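How to Set Up a Desk Task for a Tabletop Arm

Posted March 13, 2018 by Juniper Okafor
Filed under: Lab practice, Arms

These are the house rules we use at Redthorpe when a small arm works over an ordinary desk with ordinary office items on it. They cover setup, the first slow run, and what to write down. They don't replace the risk assessment for your cell or the manual for your arm. If either one is stricter than this page, follow the stricter one.

What you need

A fixed table that doesn't rock
An arm with a wrist camera, already calibrated
An emergency stop within reach of the operator's chair
Masking tape and a marker
A copy of the run sheet

Step 1. Clear the table

Take everything off, including cables and cups. Wipe the surface and let it dry. Check that the arm's base bolts are tight. Move the arm to its home position before anyone leans over the table.

Step 2. Set the limits

Set the tool speed to 70 mm per second for the first run. You can go up to 200 later, but only after two clean runs at the low speed with the same items in the same places. Set the floor of the work area so the fingertips stop above the table, and test it with the gripper empty.

Timo Fröhlich added a force limit to our arm profile in July. If your profile is older than that, load the new one. The old one let the wrist push much too hard before it tripped.

Step 3. Place the items

Put out only what the task calls for. A laptop goes on the table closed and flat, with the power cord unplugged and put away. Don't use a laptop anyone needs that day. Leave a gap between neighboring items that is wide enough for one finger of the gripper to come down without touching either side. On our gripper that means 20 mm at the least.

Tall items such as pen holders go toward the side of the work area. Teach the arm to travel above the tallest item, pens included. Measure to the tip of the longest pen.

Items don't have to be square to the table. A slight turn is fine, and for most tasks we want it, but mark the corners with tape if you need to repeat the layout.

Step 4. Check the wrist view

Bring the arm to the look-down pose and open the camera feed. Every item the arm is going to touch should be fully in view. Items it only has to avoid can run past the side as long as they are in the keep-out map.

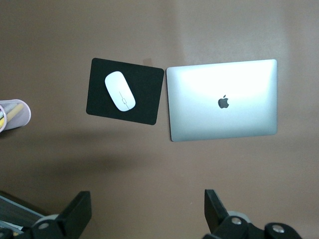

Look-down pose over a desk layout: mouse on its pad, closed laptop, pen holder at far left.

Check for glare on shiny lids and for the arm's own shadow. Both can throw off edge detection. Turn a lamp or shift the pose a little, then save the pose under a new name. Don't overwrite the old one.

Step 5. Run it slowly

One person runs the arm and does nothing else. Hands stay off the table until the arm is home and paused. If an item slides, stop, send the arm home, and start again from Step 3.

Step 6. Fill in the run sheet

Write down the layout name, pose name, speed, and any stops. A stop with no reason given counts as a failed run. Sheets go in the Ploltimero binder, and the next free number is 147.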